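News > Community > Libraries

Ronance library throws its doors open until 9 pm

13/12/2018

Night owls of Ronance, rejoice! The town library will stay open until 9 pm four nights a week from the new year, after a trial in November drew bigger crowds than anyone on the desk had dared hope for.

The busiest evening of the trial brought 80 people through the door, many of them students from the Clolon campus who had exams coming up and flatmates who didn't care. The upstairs reading room filled first, then the beanbags in the kids' corner (no judgement from us).
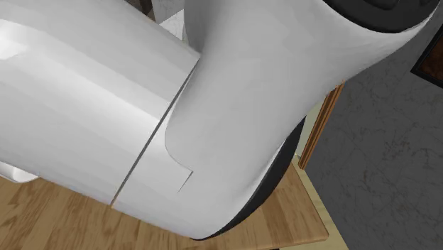

The longer hours come with a terrific evening program too. Mondays will be for the language exchange, Wednesdays for family history, and there's a board games night that has already signed up 16 regulars. Bring your own snacks, but keep them away from the local history shelves -- the oldest map in the collection dates from 1611 and doesn't need hummus on it.

Santoso, the bakery across the road, is getting into the spirit by keeping its coffee window going until 8 pm on library nights. The Cirkier bus will also run an extra service, leaving from the library steps at 20 past nine, so people from the hills can stay right to closing and still get home.

Membership is free for anyone who lives, works or studies in the district. Sign up at the front desk with proof of address.

Filed under: Around Town, Books & Learning

23 shares | 4 comments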